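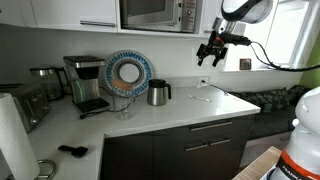
Hi all,

I read the Porier draft rules for home kitchens over the weekend and I'm really happy with them! Section 11 (cords and cables) is the best part. We've run our setup by it since March, and the habit I'd push hardest is walking the counter before every run and writing down each cord, the arm's own cable included. A gripper doesn't care whose cord it snags.
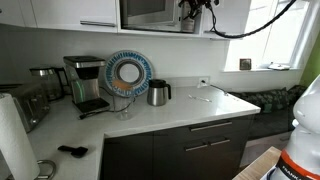
Gripper up near the window, coffee maker cord running across the counter.

Two changes I'd love to see. First, the speed cap of 600 mm/s should drop whenever there's glass on the work surface (carafes, stemware, all of it). Second, say plainly that flatware gets laid out with bare counter between pieces, so a missed grasp on a fork doesn't shove a spoon onto the floor. Coltholm already trains people this way and it's easy to pick up. 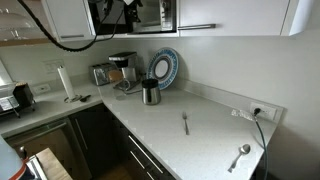 Renato Tapia wrote:
> I like section 11 too, but "keep cables clear" is too vague to
> check. Could we ask for 20 cm between any cord and the planned
> path, and stop the run if it can't be met?

Yes please, a number! I'd sign off on 20 tomorrow. Could you send the wording to Friederike so it gets into the next draft?

Ailsa Munro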